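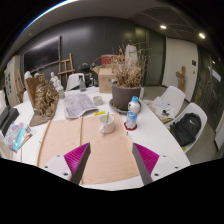 Container watering

Container watering is the supply of water to plants grown in pots, tubs, boxes and other vessels cut off from open ground. Covers hand watering, watering from below, wicks, drip lines and self-watering pots. Also called pot watering, mostly in older books.

A plant in open ground can send roots down and sideways to look for moisture. A potted plant can't. Whatever is in the pot is all there is, and it runs out fast in a small one. Most of the subject comes down to that.

History

Pots with drainage holes are very old and turn up in digs all over the Mediterranean. Written advice on how to water them is scarcer. Early garden books tend to say "water well" and move on.

The Fosholm garden book, dated 1696, is one of the earlier manuals to give the matter its own chapter. Orange trees in tubs, kept under glass over the cold months. The writer tells the gardener to rap the side of the tub with a knuckle – a hollow ring means dry, a dull thud means wait. Works with clay and with wood, not much use with plastic. The same chapter warns against cold well water straight from the bucket and wants it left standing overnight. Later writers copied both points, usually without saying where they got them.

Clay stayed the normal material until plastic pots became cheap. The change mattered for watering. Clay walls let moisture pass and dry out from the sides, plastic only from the top and the holes. Growers who kept their old habits after switching lost plants to rot, and trade papers of the period are full of complaints.

Self-watering planters were sold to offices first. The Alluvano, a tall planter with a hidden tank and a float gauge, was a common one. Refill when the float drops. The gauge stuck often, and later models had a clear strip down the side instead.

How water moves in a pot

Water poured on top goes down by gravity, and some is held in the small gaps between particles. Fine mixes hold more, coarse mixes less. At the bottom of any pot there is a layer that stays soaked even after draining. Its depth depends on the mix and not on the size of the pot, so a shallow pot is wetter overall than a deep one with the same mix in it.

Gravel at the bottom does not help. It moves the soaked layer up, closer to the roots. Still widely reccomended.

Peat-based mixes have their own problem. Once fully dry they shrink from the wall and shed water. The water runs down the gap and out the hole, and the surface looks wet while the middle is bone dry. Standing the pot in a basin for a while is the usual cure.

Methods

Top watering. Can, jug or hose. Pour until water comes out of the holes, then empty the saucer. Flushes out built-up salts, which the other methods do not.

Bottom watering. Pot stands in a tray and draws water up. Good for seedlings and for plants with leaves that mark easily. Salts collect at the surface as a white crust. Top water now and then to wash it down.

Wicks. A cord runs from a reservoir into the mix. Cotton rots, nylon lasts. Slow and steady, popular for African violets.

Drip lines. Thin tubes off a main, one or more to a pot. Common in nurseries. Emitters clog with lime where the water is hard.

Upturned vessels. A filled bottle or globe pushed neck-down into the mix. Flow depends on how tight the mix is, so results vary a lot. Vacation use mainly.

The Dirkeck trial

The most quoted comparison for homes is the Dirkeck trial, run by the grower Dwayne Ridgeway in a heated glasshouse. He used 152 pots of the same size and the same mix, half watered on a fixed calendar and half watered when the pot felt light. It ran for 17 weeks, starting in December. Pots watered by weight used less water and lost fewer plants. Most of the losses in the calendar group came early, when light was poor and the mix stayed wet between waterings.

Critics pointed out that Ridgeway did all the lifting himself and knew his pots by hand. A beginner might not do as well. The trial was also limited to one kind of plant, a peace lily, that wilts early and recovers easily. No repeat with cacti or ferns as far as is known.

Signs of trouble

Too little: drooping, crisp leaf edges, older leaves dropping, mix pulled away from the wall, pot light for its size.

Too much: drooping again, but with wet mix. Yellow lower leaves, soft stems, a sour smell, small flies at the surface. Roots brown and mushy when the plant is knocked out of the pot.

Drooping alone says little, becuase damaged roots can't take up water even when they are sitting in it. Check the mix first.

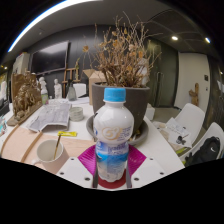

How often should a potted plant be watered?

When the top of the mix has dried to the depth that suits the plant – a finger joint for most leafy houseplants, most of the way down for succulents, barely at all for ferns. The gap between waterings gets longer in winter and shorter in strong light, small pots and heated rooms.

Water quality

Tap water is fine for most plants. Hard water leaves lime on pots and slowly raises the pH of the mix, a problem for azaleas and camellias. Softened water carries sodium and is best kept off pots. Rainwater is the usual choice for lime haters and carnivorous plants. Room temperature if possible.

Terms

Quintana pot: a double-walled clay pot, the space between the walls filled with water that seeps inward. Unglazed inside, glazed outside. Rare now.

Field capacity: the water left in a mix after free draining stops.

Heeling: leaning a pot on its edge after watering so that more drains out.

See also: Drainage, Potting mix, Root rot, Saucer, Wick irrigation

Page last changed 11 Jan 2021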